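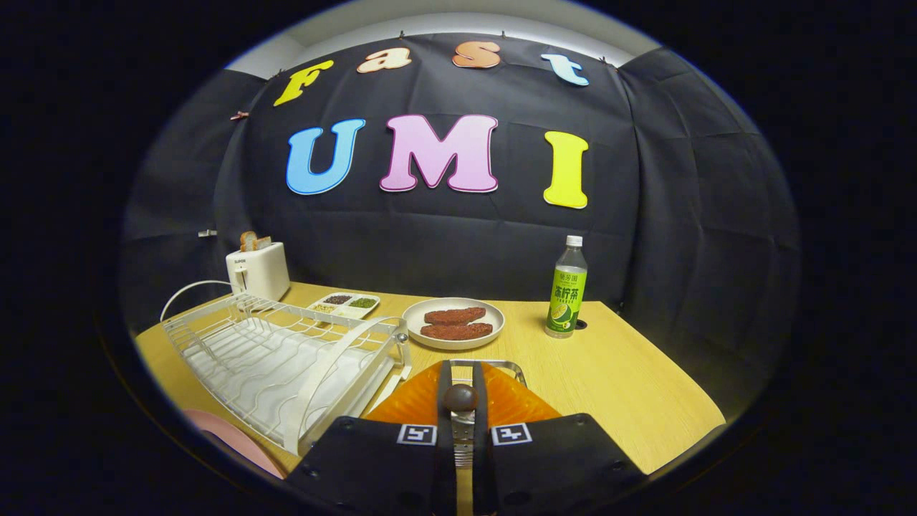

Foam letters pinned to a black backdrop, with a toaster on the table in front.

Landry High School's robotics club meets in the old metal shop, four afternoons a week from September until the season ends. There are 30 students on the roster this year, the most since the club began, and more than half are in their first season.

The robot is called Pandora. It is the club's second try at a tall lift, after last year's version bent a rail in the opening match at Skorard and sat out the rest of the day. Tyson Sandhu, a junior, redrew the lift over the summer and moved the motor down to the base.

"It was too heavy up top," Sandhu said. "Every time we turned fast it wanted to go over. We lost a lot of practice to picking it back up."

The new lift is shorter and slower. In January the team ran it up and down until a cable frayed, then swapped the cable for a thicker one and started over. The drive code was rewritten twice.

Francine Hiebert, who teaches physics and coaches the club, keeps a binder of every repair going back to the first robot. She asks students to write their own entries and sign them. Some run a page. One from last spring says "wheel fell off, put it back."

Landry finished the district meet with 302 points and was picked for an alliance in the afternoon rounds. They went out in the semifinals after Pandora lost radio contact. A loose connector was found that evening.

The club will go to the Prustomach Invitational next. Sandhu is working on a bracket to hold the connector in place, and Hiebert is still looking for a parent with a trailer.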